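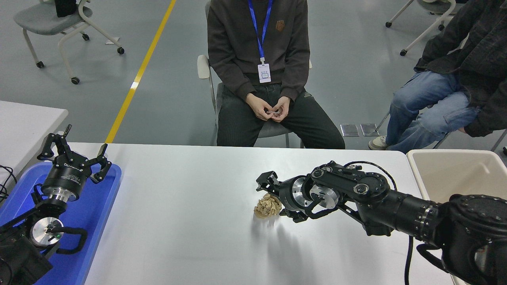

Miklós Jakab wanted to know why on earth anyone would need a whole booklet about rubbish, and could it please be short. He asked me that in January, and I've had it stuck above my desk ever since. So, Miklós, it's 32 pages with big type and you can read it while the kettle boils.

**Sillow, a free kitchen guide to sorting your packaging, is out today**

**Brernura, June 12, 2018** - I'm very happy to say that Sillow has finally come back from the printers, and from this morning you can pick one up for nothing. It's a pocket guide to the everyday wrapping that piles up in our kitchens: paper, film, foil, trays, pots, lids, and all those odd things made of two materials stuck together that you stand over the bin with, dithering.

I run Poden, which is me, a part-time designer and a very slow laptop. We make plain guides to dull household jobs (you may have had our one on bleeding radiators). Sillow is the biggest thing we've done so far, and the first one where people wrote back in such numbers that I had to buy a second box file.

### Where it came from

Over the winter we asked 200 households in Brernura to jot down every bit of packaging they weren't sure about. I was expecting a few shopping lists' worth. We got 443 questions! Plenty were the same question in different handwriting, mind you. Lots of people asked about window envelopes, and there was a surprisingly heated batch about pizza boxes - one side of the street says tear off the greasy half, the other side says the lot goes in the bin, and I gather they've stopped discussing it at the bus stop.

The one that came up most, though, was the bag-or-paper muddle. Bread bags with a clear window, brown paper with a shiny lining, mailing bags with a paper label glued on the front. Page 9 is all about those. If it pulls apart easily, pull it apart and sort the pieces. If it won't, check your own council's list, and if it isn't on there it goes in the general bin, and please don't lose sleep over it.
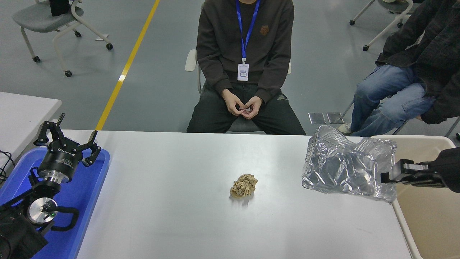
*Brown kraft paper, crumpled, and a crinkled see-through plastic bag.*

### What's inside

Sillow goes by what a thing feels like in your hand, because most of us don't read the tiny triangles on the bottom (I need my glasses and a torch). There's a section for things that tear, one for things that stretch and one for things that crackle. At the back you'll find a blank page for writing in your own collection days, plus a fold-out you can stick inside a cupboard door.

My favourite bit is the scrunch test on page 14. Lots of you will know it already. Squash the shiny stuff in your fist and let go. Kitchen foil tends to stay in a ball, but a crisp packet usually springs open again because it's plastic film with a thin metal coat. Clean foil is worth saving up, and one good big ball is much easier for the sorting machinery to deal with than a load of little scraps. Do check that your area takes it, as not everywhere does.

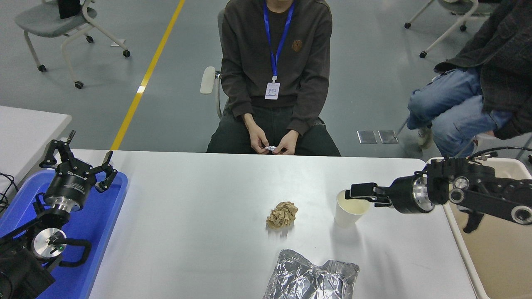 *A small piece of crinkled silver foil, page 14 territory.*

I should own up that the first draft had a mistake in it. I'd put till receipts in with the paper, and three readers wrote in to say that many of them are printed on thermal paper and shouldn't go there. They were quite right and it's been fixed. If you have one of the early stapled copies with the green cover, please cross that line out or swap it for a new one.

### Getting a copy

We've printed 1,000 to start with. They're on the counter at Pálfi, the hardware shop by the bridge, next to the seed packets. It's one per home for now, though I won't be checking. If you can't get into town, drop us a line at Poden with your address and we'll post one out, and that's free as well.

Schools, clubs and landlords can ask for a bundle. A bundle has 4 copies and a bigger version of the cupboard fold-out, which looks rather smart on a wall if I say so myself. We can't do translated copies yet, but I'd love to, so if you fancy helping with Hungarian or Polish then please shout!

I'm also collecting questions for a second edition. Coffee pods are already on the pile, and so are toothpaste tubes and whatever it is they wrap flowers in. Send me anything that has you stumped, with a note of what it's made of if you know.

### For editors

Sillow is published by Poden, Brernura. Free to readers, 32 pages, pocket size, uncoated paper. Pages may be reprinted in local newsletters as long as Poden gets a mention. Review copies and the cupboard fold-out are available on request, and I'm glad to chat on the phone most mornings before eleven.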